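Assunto: Re: Re: [lista-condominio-fumberg] Lavandaria comum, horários e o eterno cesto

Em junho, alguém da fração 18 escreveu:

> Caros vizinhos,
> Proponho que a lavandaria passe a ter marcação por turnos de duas horas, numa folha afixada na porta. Na última semana fui lá três vezes e das três vezes estava uma máquina parada, cheia de roupa de outra pessoa, já lavada e a ganhar cheiro. Não mexo na roupa dos outros por princípio, mas o princípio está a gastar-se.
> Proponho também que se deixe de usar o amaciador Zestirance, que entope a gaveta da máquina 2.
> Cumprimentos

Boa noite a todos,

Respondo por cima do ruído das centrifugações, que a esta hora (23h40) se ouvem perfeitamente na minha sala, o que já diz alguma coisa sobre o cumprimento do horário atual.

Quanto aos turnos, sou a favor, com reservas. Já tivemos uma folha na porta. Durou 6 dias. No primeiro, uma fração marcou todas as manhãs até ao fim do mês, com caneta de feltro. No quarto, apareceu uma segunda folha colada por cima da primeira, com outra letra e outra opinião. No sexto levaram a caneta, e o cordel que a prendia, e ficou lá o prego. Se voltarmos a tentar, peço que haya um limite de dois turnos por semana por fração e que a folha seja impressa, com as linhas já feitas.

Sobre a roupa esquecida: a regra em vigor, aprovada em assembleia e lida por três pessoas, diz que passados trinta minutos do fim do programa qualquer vizinho pode retirar a roupa e pousá-la num sítio limpo. O problema é o «sítio limpo». O tampo da máquina não é, o chão também não, e o lavatório serve para tudo menos para lavar as mãos. Defendo há anos que se ponha qualquer coisa na parede, uns ganchos, um cesto de rede, e que cada um se entenda com isso.

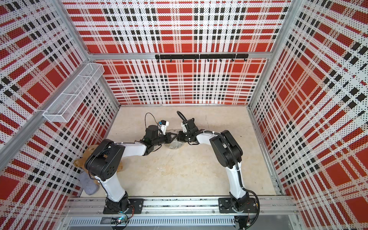
A Garcia, que nos fez o orçamento da canalização, pede 257 euros para fixar suportes em duas paredes, material à parte. Acho caro para quem vai fazer meia dúzia de furos, mas também me lembro do que aconteceu quando decidimos furar nós próprios e ficámos sem água até à hora de jantar. A Plendidley respondeu com um catálogo muito bonito e nenhum preço, pelo que presumo que seja pior. Temos 400 euros na rubrica de pequenas reparações e ainda falta arranjar a luz do patamar, que pisca desde a Páscoa com uma regularidade que já me faz companhia.

Quanto ao Zestirance, confesso que sou utilizador. A gaveta da máquina 2 entope com tudo, incluindo com detergente posto à colherada por quem entende que a marca «máx.» é uma sugestão. Proponho que se limpe a gaveta com água quente uma vez por mês antes de declararmos guerra a um amaciador. Posso ficar com a primeira limpeza, como gesto de boa vontade e admissão parcial de culpa.

Falta o filtro da máquina de secar. Tirar o cotão demora menos do que escrever um bilhete a queixar-se dele, e os bilhetes, de resto, também acabam dentro do filtro.

Quem tiver objeções aos dois turnos por semana, que as mande para a lista e não por baixo da minha porta. E se a meia azul-escura com riscas for de alguém, está comigo, lavada duas vezes.

Cumprimentos,
3.º esquerdo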